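Bench notes: the phone-on-bowl fault

Most of you will have heard that the kitchen task set was pulled from the nightly simulation runs in November. It went back in last week. Several people have asked for a written account of what went wrong, so this item covers the fault, how long it was there, what it touched, and what has changed in the way we work.

The short version is that a safety check in the simulator was reading the wrong value. The check is supposed to stop an episode when the arm pushes on an object harder than the limit we set for the real arm. For one group of tasks it never stopped anything. A policy trained on those tasks learned that it could press down as hard as it liked, and we came close to putting that policy on hardware.

The tasks in question are the clutter tasks on the marble counter. The arm starts above a crowded bit of counter with its fingers open, and is told to pick up one thing and leave the rest alone. Objects are dropped in at random before the episode starts, so they often end up leaning on each other or stacked. That is on purpose. A gripper that only works on tidy counters is not much use to the people at Brokgate, who asked for this set in the first place.

Rhun Prydderch noticed the problem while replaying episodes from the Betholm branch. The target was the phone. The gripper came down over it, closed, and kept going down. In the replay the phone sank a little way into the rim of the bowl and then shot off sideways. The episode was scored as a success, as the phone had been between the fingers for long enough to count as a grasp before it left.

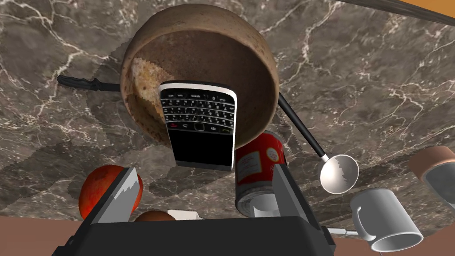
Objects passing through each other for a frame or two is common and usually harmless. What bothered Rhun was the force log. During the push it should have shown a large spike. It showed a flat line at zero from start to finish, including the part where the fingers were plainly touching the phone.

He sent the log to Nabila Soliman, who maintains the contact code. She found the cause the same afternoon. When we moved to the new gripper model, the two fingers were renamed. The force check looks up the fingers by name, and the old names were still in the settings file for the counter tasks. When the lookup found no match, the code returned zero and carried on. It did not raise an error and it did not write a warning. Every other task group had its own copy of the settings file with the names corrected, which explains why the drawer and shelf tasks were fine.

We then had to find out how far back it went. Roya Kermani reran a batch of 2000 stored episodes with the check working as intended. Of those, 516 would have been stopped for going over the force limit. Most were cases where one object rested on another and the arm pressed down on the upper one. A smaller group involved the arm coming in low and shoving a neighboring object along the counter with the outside of a finger.

The policy trained on this data is the one we call Cele. It had been approved for a trial on the real arm in the Prosell lab, and the trial was 4 days away when the replay was flagged. Albertina Morais called it off that evening. The real arm has its own force cutout in the controller, which is separate from anything in the simulator and was not affected. It would most likely have tripped. Albertina's position, which I agree with, is that the cutout is there for surprises, and we should not send down a policy that we have reason to think will lean on it.

No hardware was damaged and nobody was hurt. The cost was time. Cele was thrown out and training began again from the last checkpoint made before the gripper change.

The following changes are in place as of December 22, 2022.

The force check now stops the run at startup if it cannot find both fingers. There is no default value anymore. If your job fails with a missing body message, fix the name in your settings. Please do not comment out the check.

Finger names are now kept in one shared file. The separate copies have been deleted. If you have a local branch with its own copy, merge before you submit anything to the nightly queue.

Each nightly run begins with a known bad episode, in which the gripper is driven straight down into the counter. If that episode is not stopped, the rest of the run is canceled and the on-call person gets a message.

A grasp is no longer scored as a success until the object has been lifted and held. This one will lower your numbers on the clutter tasks. Scores from before and after the change should not be put on the same chart.

Five replays, picked at random, will be watched by a person before any policy is approved for hardware. Villads Steinarsdóttir is keeping the list and will be asking for names in the new year. It takes less than an hour.

One thing is still open. The sideways launch that Rhun saw is a separate problem with how thin objects behave when they are squeezed against a curved rim. Nabila thinks a smaller time step will cure most of it, but that slows the whole set down and she wants to test it on the bowl tasks alone first. Until then, treat any result involving a thin object on the bowl with some caution, and send odd replays to her with the episode number and the seed.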